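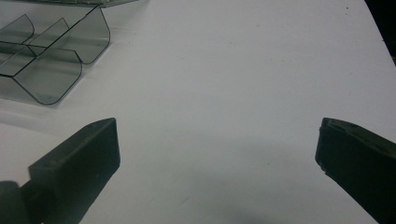

The Tritby desk tray in smoke gray, on a white tabletop.

Product Review: Tritby Compartment Tray, Smoke Gray
Office Furnishings and Supplies Review, Zosano Library Services
Prepared by Rupert Pichler, February 23, 2023

The Tritby tray was submitted for review under item number 2039 following requests from two branch libraries for a small open organizer suitable for public service desks. It was assessed at the Bolger branch over a period of five weeks, first at the circulation desk and later in the staff workroom.

Design

The tray is made of thin, transparent plastic with a light gray tint. Its compartments are open troughs with rounded lower corners, and the contents can be identified from most angles without lifting anything out. On a white desk the tint is faint and the outline of the tray is what the eye picks up first. Where one panel stands behind another, the gray deepens slightly. Staff who had expected a darker product from the catalog wording should note this before ordering.

The curved corners are the most useful feature of the design. Paper clips and rubber bands can be drawn up the side of a trough with one finger, and dust does not settle into a tight angle as it does in the square-sided organizers currently in service. Cleaning with a damp cloth took very little time.

Performance in Use

At the circulation desk the tray held date stamps, golf pencils, clips, and a supply of roughly 100 paper slips. The slips were the least successful of these. They slid down against the curve and had to be straightened several times in a shift. Pencils and stamps gave no difficulty.

The tray is light. When empty, or nearly so, it moves across a smooth desk if it is brushed with a sleeve. The reviewed unit was supplied without feet or pads, and the branch added small adhesive pads from its own stock in the second week. The tray stayed in place after that — even at the busier end of the desk.

The material flexes a little when the tray is picked up by one end. It should be carried with both hands when full. No cracks were found at the close of the review period, although fine scratches had appeared on the floor of the compartment used for the stamps. They are visible under the desk lamp and are unlikely to be noticed by patrons.

Comparison

The Kulura organizer, adopted by the system last October, is heavier and does not shift. It is opaque, however, and staff at the Bolger branch reported searching through it for small items. Its square corners also collect eraser crumbs. The Kulura remains the better choice for loose slips and cards, which stand upright in its deeper sections.

Recommendation

The Tritby tray is approved for purchase by all branches for use with pencils, clips, stamps, and similar small supplies. Branches should order adhesive pads at the same time. It is not recommended for paper slips or for mobile carts — the low weight is a disadvantage on any surface that is regularly moved.

Rating: 4 out of 5

Requests for the tray should be submitted on the standard supply form, with the item number and the color stated.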